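House Rules for Two-Arm Cells: Your Questions, My Answers

Reading time: 7 minutes

I get asked the same things over and over by people who are setting up a bench with two arms on it for the first time, so I finally wrote it all down. I look after the practice rules at Hetard, where we build small pick-and-place cells and try nearly everything in simulation before any of it goes near a real bench. These are our own shop rules. They sit on top of whatever safety law and standards apply where you are, and if the two ever disagree, follow the law and send me a note so I can fix my page!

Who are these rules for?

Anyone who writes, tests or signs off a task for a two-arm cell. That includes students and people who are "just changing one waypoint" (I have been that person, and I have bent a bracket doing it). If you only run finished tasks, read the bits about stopping and restarting and skip the rest.

Do I really have to simulate first?

Yes. Every new task gets 500 clean runs in simulation before we book bench time. A clean run means the task finished, no arm touched the other arm, and no part left the table. If run 499 goes bad you fix the cause and start again from zero. People groan at that, and I groaned too when Géza Takács first put the rule in, but the bad runs that show up late are the ones I've learned the most from.

What if my change is tiny?

A changed speed, a new pickup point or a different part needs 300 runs. A changed label or a comment in the code needs none. Anything in between, ask me. I'd rather get ten silly questions in a morning than find out about a swapped gripper finger from the noise it makes.

Who owns which part of the table?

Each arm gets a home zone and there's one shared zone in the middle. An arm can do what it likes in its own zone, within the speed limit. To enter the shared zone it has to ask for the lock, get it, do its business and give the lock back. Only one arm holds the lock at a time.

The mistake I see most often is an arm that gives the lock back while its elbow is still hanging over the middle. The gripper is home, the code says "done," and there's a big lump of wrist exactly where the other arm wants to go. So our rule covers the whole arm, from the base to the fingertips. If any link is in the shared zone, you still hold the lock.

How fast can the arms go?

On the bench, new tasks start at a slow walk of a speed and go up in steps, with a person watching each step. In simulation you can go as fast as you like for a first look, but your counted runs have to be at the speed you plan to use for real. I've had a beautiful set of results handed to me that were all done at half speed, and I had to hand it right back.

How close can a gripper get to something before it counts as contact?

We keep 42 millimeters of free space around anything the arm isn't meant to touch at that point in the task. That includes tray walls, the rims of pads and the other arm. For the thing you're about to pick up, the limit drops away only in the last part of the approach, and you have to say in the task file where that part begins.

Trays deserve a special mention. A shallow tray looks harmless, and then somebody brings the gripper in at a slant and catches a wall with the back of a finger. Model the walls at full thickness, please. A flat rectangle with a picture of a tray on it will pass every test and teach you nothing.

Can both arms be holding something at once?

They can, as long as the task file says so and each one is in its own zone. What we don't allow is both arms starting a grip at the same moment. One closes, the grip is confirmed, then the other may close. It costs a bit of time. In return, when something slips you know which arm to look at, and I promise you'll be glad of that on a long afternoon.

What does a tidy layout look like?

Plain surface, few parts, strong colors that don't repeat, and a clear gap between the two work areas. Our Cleltotby layout is the one I point people to. There's a red bar lying in a blue tray on the left, a yellow cup on a low white pad on the right, and nothing on the table in between. One gripper is over the tray without touching the bar, and the other has hold of the cup. You can tell at a glance which arm has business with which part, and that's really all I ask of a layout – if I have to squint or look things up in the task file, it goes back for another try.
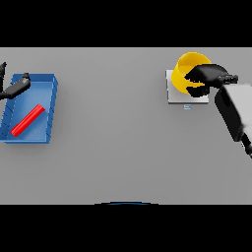 What do I have to write down?

More than you'd like, less than you fear. For each set of runs I want:

- the version of the task file and of the scene
- the starting positions, or the range they were drawn from
- the speed
- how many runs were clean, and what went wrong in the others
- the name of the person who looked at the failures (looked at, with eyes, not just counted)

Keep it in the same folder as the task. We used to keep it all in one giant sheet called Nider, and by last November it took so long to open that people had stopped filling it in. Folders are boring and they work.

How do I stop a run, and who can restart it?

Anybody can stop a run, at any time, for any reason, and won't be asked to defend it. Restarting is different. The person who restarts has to walk up to the bench, look at both grippers, check for a part still held, and clear the lock by hand. No restarting from your desk, please – I don't care how good the view is from there.

If an arm is still holding something, support the part before you open the fingers. Cups roll. You'd be amazed how far.

Does a clean simulation mean the bench will be fine?

No, and I wish I had a softer answer! Simulated friction is a guess and simulated lighting is very kind. We treat the clean runs as permission to begin, and then the bench gets its own slow set, with 2 people present for the first session. One watches the arms and the other keeps a hand by the stop button and does nothing else. No phones, no coffee, no chatting with the first person about lunch.

Can I ask for an exception?

Sure. Write down which rule, for how long and what you'll do in its place, and send it over before the work starts. Exceptions run out when the task is signed off and don't carry over to the next one. The Hegyi team has had several from me, mostly about clearance in tight trays, and two of those ended up changing the rule for everyone.

How often does this page change?

Whenever someone catches me out. The most recent edit was January 2, 2024, when I rewrote the part about elbows in the shared zone. If something is unclear, tell me which sentence tripped you up and I'll have another go at it.

Related pages

Naming your task files so others can find them
Shared zone locks: a longer walk-through
Hegyi tray clearance notes
Moving your old records out of Nider
First bench session checklist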